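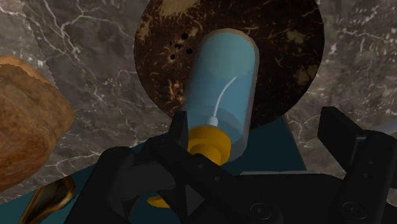 Figure 3. Simulated grasp of a bottle, wrist view.

4.2 Reporting rules for simulated grasps

Success rates from simulation are hard to compare when each group decides for itself what counts as a grasp. Under the Ornum rules (Carretero and Collado), a trial is scored on three separate items: contact, lift and hold. Contact is logged per finger from the physics engine and is never judged from the rendered view. Figure 3 shows the need for this. The left finger presses against the yellow collar of the bottle, while the right finger stands open with a gap beside it. A reviewer working from stills alone might enter such a trial as held, and under Rule 2 that entry is not allowed without the matching contact log.

Rule 3 covers clutter. Every object on the work surface must be listed in the trial record, including those partly hidden by the gripper, such as the striped object at the lower left of Figure 3. Background textures are fixed per batch and listed by name. Changing a texture within a batch starts a new batch.

We applied the rules to 109 trials from the Soler set. Two raters scored each trial, first from stills and then with the logs. They disagreed on 27 trials in the first pass, and 20 of these were settled once the logs were opened. The rest came from unclear wording on hold time, which the Nikville draft leaves to the operator. We recommend that hold time be stated in simulation steps and reported next to the step length.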